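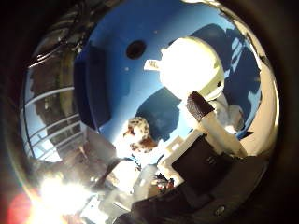
Consulta: conservación de la superficie espejada convexa

Zainab Mohammed escribió:
Estimados miembros: solicito orientación sobre la limpieza de nuestra pieza Cimon, de superficie convexa muy pulida. Al reflejar el cielo azul y las nubes, cualquier velo resulta evidente. El protocolo vigente, de marzo, prescribe agua desmineralizada y paño de microfibra cada 60 días.

Prasetyo Chong escribió:
El intervalo me parece excesivo. Recomiendo 12 días en exteriores - siempre sin abrasivos.

Efe Okafor escribió:
Discrepo respetuosamente. Cada pasada de paño deja microrrayas, y en una curva se advierten más que el polvo. Conviene enjuagar primero y secar sin presión.

Zainab Mohammed escribió:
Agradezco ambas opiniones. Se mantendrá el intervalo y se añadirá el enjuague previo.

Comentarios de lectores (2)

Tanko Okoro: ¿Es admisible el producto Votura?

Efe Ibrahim: Solicite antes la ficha técnica y pruebe en el reverso.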